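水曜日 夜

集計がようやく終わった。夕方に終わるはずだったのに、Trasterの前処理が途中で二回止まって、結局コンビニのうどんをすすりながらログを眺めることになった。うどんは七味を入れすぎた。

忘れないうちに書いておく。研究ノートのほうには数字と設定しか残さないので、どうしてそう考えたのかとか、途中でどっちに迷ったのかとか、そういうのはいつもこっちの日記に書くことにしている。半年後の自分は研究ノートよりこっちを読む。前回の投稿のときもそうだった。「なぜこの閾値にしたのか」と査読で聞かれて、答えはノートではなく、風邪で寝込んだ日の日記に書いてあった。

それで、今日の話。Plutemar(うちの片付けデータのプロジェクト名、由来はもう誰に聞いてもはっきりしない)で録ったデータは、先週の時点でちょうど2000本になった。手持ちグリッパで人間が物をつかんで箱に入れる、それだけの作業を、机、床、ソファ、ベッドと場所を変えながらひたすら録ったもの。目標の本数に届いた日はうれしくて、帰りにちょっといいプリンを買った。

でも録った本数と使える本数は別なんだよね。手先のカメラ映像から手の軌跡を復元して、復元が途中で飛んだもの、両手の時刻が合わないもの、途中で録画が切れたものを落とす。今日その選別が全部済んで、残ったのが1735本。落ちたのが265本。うん、まあ、悪くない。もっとごっそり減る夢を見たことがあるから(ほんとに見た。朝起きてすぐログを確認した)、この数字を見たときはまず「よかったー」と声が出た。

で、落ちた265本の内訳を見たら、227本が軌跡の復元失敗だった。残りは録画切れと時刻ずれで、そっちは理由がはっきりしているし、直し方もわかっている。問題はこの227本のほう。最初は机と床とベッドで均等に散っているだろうと思っていたのに、並べ替えてみたらすごい偏り方をしていて、ベッドの回がやたら多い。机の回なんてほとんど落ちていない。

最初に考えたのは、布が動くから、という説明だった。ベッドの上で物をつかむと布が引っぱられてしわが動く。復元のほうは「世界は止まっていて、動いているのはカメラだけ」という前提で解いているので、背景の布が一緒に動いたら困るに決まっている。これで話が終わりなら楽だったし、実際、昼休みの時点ではそのつもりで原稿のメモまで書き始めていた。「柔軟物上での作業では背景の静止仮定が破れる」とかなんとか。それっぽい。

ところが昼のあとにベッドの回をさらに寝具ごとに分けてみたら、落ちているのは無地の白い掛け布団の回に固まっていて、柄物の回はほとんど生き残っていた。同じベッドの上、同じ作業なのに! 布の動き方なら柄があってもなくても同じはずで、むしろ薄い柄物のほうがよくずれる印象すらある。メモは消した。消したというか、下のほうに避難させた。消すのはいつも怖い。

それで午後はひたすら生き残った側の映像を見ていた。落ちたほうはもう何度も見たので、今日は逆をやってみようと思って。特徴点を重ねて表示しながらコマ送りしていくと、なるほどなあ、と思うことが多かった。

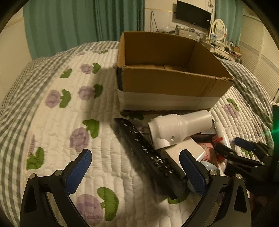
柄物のベッドカバーの回。箱の手前にリモコンと白い配管の継手。

紫の花がまばらに散っていて、キルティングの縫い目が平行にずっと走っている。私は最初、この縫い目のほうが悪さをすると思っていた。同じような線がくり返し並んでいると、ある線と隣の線を取り違えて、軌跡が一本ぶん横にすべることがあるから。床のタイルで前にさんざんやられたやつ。だけど花がところどころにあるおかげで、縫い目の取り違えが起きても花のところで引き戻されているように見える。少なくとも重ねた点の動きを見ているとそう読める。縁の灰色と白のチェックも点がよく乗っていた。

それともうひとつ、奥のほう。壁のテレビとか、白いドレッサーと楕円の鏡とか、ルーバーの扉とか、ああいう硬くて動かないものが視野の上のほうに入っていると、布が少々ずれても全体としては持ちこたえる。広角のレンズにしておいてよかったと今日はじめて心から思った。歪みの補正で何週間も泣いたので、正直レンズには恨みしかなかったんだけど、今日で半分くらい許した。

鏡は鏡で別の心配がある。鏡の中の像は、鏡の向こうに部屋がもうひとつあるみたいに動くので、点がたくさん乗るとまずい。念のため鏡のまわりだけ点を抜いて復元し直してみたけれど、軌跡はほぼ重なった。遠くて小さいからかな。近くに大きい姿見があったらたぶんだめだと思う。これは別に調べること。

さて、ここまでは復元の話で、本題は学習のほう。選別で無地の回がたくさん落ちるということは、残ったデータの中身が静かに偏るということだ。1735本で学習した方策は、柄のある寝具はよく見ているけれど、無地の寝具はあまり見ていない。落としたのは品質の都合なのに、結果として見た目の種類まで削っている。品質フィルタって「悪いものを捨てるだけだから安全」という顔をしているけど、捨てられ方に癖があれば、その癖がそのままロボットの苦手になるわけで。

で、これが本当に効いているのかどうか、実機で試した。Berelのアームに手持ちのと同じ形の指をつけてもらって、評価は条件ごとに100回。回数についてはだいぶ揉めた。もっと少なくていいでしょうという意見もあったし、私も体力的にはそっちに一票入れたかった。だって100回というのは、物を並べて、走らせて、結果を書いて、また並べて、を100回だ。柄と無地で条件がふたつあるから二日がかりになる。でも前に少ない回数で「差が出た!」と喜んで、翌週やり直したら消えていたことがあるので、今回は折れずに100にした。えらい。自分で言う。

結果。柄物のカバーの上では100回中81回、箱に入れるところまでいった。無地の白では100回中58回。

差が出た。出たんだけど、これをすぐ「フィルタのせい」と言っていいかはまた別で、無地の白はそもそも見た目として難しいだけかもしれない。白い継手を白い布の上に置いたら人間だって一瞬探す。だからもうひと組、対になる条件が要る。フィルタで落ちた無地の回を別の方法で救い出して、学習に戻して、それでもう一度同じ100回をやる。無地での成績が上がればフィルタの癖が原因だったと言えるし、上がらなければ見た目の難しさのほうだったということになる(もちろん両方、という一番ありそうで一番書きにくい結果もある)。

救い出す方法は二つ考えた。

ひとつめは、布の領域を丸ごと無視して、奥の壁や家具だけで復元し直すやり方。発想は単純で、動くものは見ない、動かないものだけ見る。布かどうかの判定は分割モデルに任せる。試しに何本かやってみたら、カメラがやや上を向いている時間帯はきれいに通った。問題は物をつかみにいく瞬間で、手先をぐっと下げると視野がほとんど布と指だけになって、壁がいなくなる。一番大事なところで一番見えなくなるという、なんとも意地の悪い失敗の仕方。そこは慣性センサだけでつなぐしかないけれど、つかむ前後は動きが遅くて止まりがちだから、短い間ならまあ耐えられるのかもしれない。耐えられる長さがどれくらいか、まだ測っていない。

ふたつめは、軌跡全体の復元をあきらめて、つながっている区間だけを切り出して使うやり方。うちの方策は行動を「今の手先から見て次にどう動くか」で表しているので、部屋の中の絶対的な位置はじつは要らない。一本が途中で飛んでいても、飛ぶ前と飛んだあとをそれぞれ短い一本として学習に入れればいい。今まで一か所でも飛んだら全部捨てていたのは、最初にそう書いたコードがそのまま残っていただけで、深い理由はなかった。履歴をたどったら書いたのは私だった。コメントに「とりあえず」とあった。とりあえずが2000本ぶん働き続けていたことになる。

ただし、両手のときはちょっと厄介。片方の指で箱を押さえながらもう片方で物を入れる、みたいな動きだと、左右の相対位置を使っているから、片手だけ区間が切れると相手がいなくなってしまう。左右とも生きている区間だけを取るとかなり短くなる。短い区間ばかり入れると今度は「つかんだあとどうするか」が薄くなりそうで、それはそれで嫌だ。区間の長さの分布をちゃんと見てから決める。

とりあえず(あ、また書いた)ふたつめを先にやることにした。実装が軽いのと、ひとつめの結果と混ぜずに比較できるのとで。夜のうちに切り出しをSobczakの計算機に投げてきた。あそこは夜のほうが空いていて、昼に投げると順番待ちで一日が終わる。朝に見て、変な区間が混ざっていなければそのまま学習を始める。Trasterの設定は今日のままで、変えるのはデータだけ。ここで欲を出して学習率までいじると、あとで何が効いたのかわからなくなる。わかっているのに毎回いじりたくなるのはなんなんだろう。

失敗の中身についても少し。無地で失敗した42回を分類してみたら、つかみ損ねが多いのは予想どおりとして、その手前の「高さを間違える」がけっこうあった。指先が布より上で閉じてしまって、空振り。逆に押し込みすぎて布ごとつまむのもあった。ベッドは沈むから、高さの感覚が机と違うのはわかる。でも柄物のときはもっとちゃんと降りている。柄が近づいてきて大きく見えることが高さの手がかりになっていて、無地だとそれがない、ということなのかなと今は思っている。もしそうなら、区間を戻したくらいではあまり改善しないかもしれない。うーん。その場合はつかむ物自体の大きさの変わり方を手がかりにしてもらうしかないのだけど、物が小さいとそれも弱い。

物によっても差があって、リモコンは強い。長くて黒くて向きがわかりやすいからか、どの布の上でもだいたい取れる。弱いのは白い継手。曲がったところに指が当たってくるっと回って逃げる。逃げたあと追いかけるのは案外うまくて、一回逃げて二回目で取れた例がいくつもあった。これは人間が録るときも同じように逃げられて追いかけていたからだと思う。録っている最中は「あー、失敗した」と思いながら拾い直していたのに、その失敗込みの動きがいま役に立っている。やり直しの入った回をきれいじゃないからと捨てずにいて助かった。次の収録の手順書には、落としたり逃げられたりしても録画を止めずに続ける、と一行入れておこう。

評価の途中で気づいた面倒もひとつ。ベッドの上だと、100回も続けているうちに布がだんだん寄ってきて、最初と最後で条件が変わってしまう。十回ごとにカバーを引っぱり直すことにしたけれど、毎回まったく同じに戻せているかというとあやしい。次からは直す前後で写真を撮って、ずれの大きさを記録に入れておきたい。論文に書くかどうかはともかく、聞かれたときに答えられるように。

腰が痛い。机なら立ったままできる並べ直しが、ベッドの高さだと全部中腰になる。二日で何回かがんだのか考えたくない。湿布を貼ったら貼ったで、アームの前に立つたびに自分からすーっとする匂いがして、集中が切れる。

明日やること。
切り出した区間の長さの分布を見る。短すぎるのを捨てる基準を、見る前に紙に書いておく。
無地の回を十本選んで、自分の目で最初から最後まで見る。
鏡の件、姿見を置いた短いテストを一回。
カバーのずれの測り方を考える。
計算機の空きをもう一晩ぶん押さえる。

基準を「見る前に」書いておくの、毎回さぼるので今もう書く。二秒より短い区間は捨てる。左右とも生きていることを必須にするのは両手の回だけ。よし、書いた。日記に書いたから変えられない。

10月の締め切りには、この比較がひと組そろっていればたぶん間に合う。ひとつめの方法は付録か、次に回す。次に回すと言ったものがもう棚いっぱいあるけど、まあいい。

うどんの容器を洗って寝る。と思ったら、いま計算機から通知が来た。切り出しの前半、エラーなしで終了。後半は朝。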